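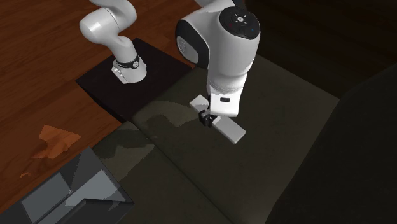

Figure 4. Couch seat with green cushion beside wood flooring.

4.3 Cleaning Upholstered Seats

The following procedure applies to fabric seat cushions treated with the Siron upholstery cleaner. Read the full section before starting work. For leather, refer to Section 4.5.

CAUTION: Do not use the cleaner at full strength. Undiluted cleaner may leave permanent marks on dyed fabric.

1. Remove all loose cushions and vacuum the seat, including the seams and the gap behind the seat.

2. Check the care label. If the label carries the code S or X, stop and contact the Hidstead service desk.

3. Lay a cotton sheet over any wood floor next to the seat.

4. Pour 45 ml of cleaner into the mixing tank and add 3000 ml of lukewarm water. Close the lid and turn the tank over gently until the liquid is evenly mixed.

5. Test the mixture on a hidden part of the fabric. Allow the test area to dry fully and compare its color with the surrounding fabric.

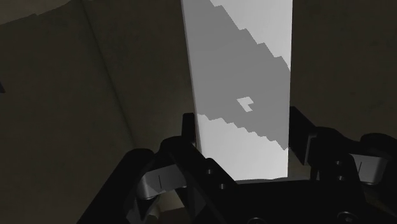
6. Set the dial to position 2 and work from the back of the seat toward the front in straight, overlapping passes. Keep the nozzle moving at all times.

7. Repeat each pass with the trigger released to draw out the remaining liquid.

8. Leave the seat uncovered until it is dry to the touch. Open a window where possible. Do not place heaters or hair dryers near the fabric.

NOTE: Cushion covers with zippers are not intended to be removed for machine washing unless the care label states otherwise.

WARNING: Unplug the machine before emptying the tank.

Replacement nozzles may be ordered from the Sterkbridge depot under part number 173. The Phillips screws that hold the nozzle plate are not included and should be kept when the old nozzle is removed.

Section revised 19 December 2018.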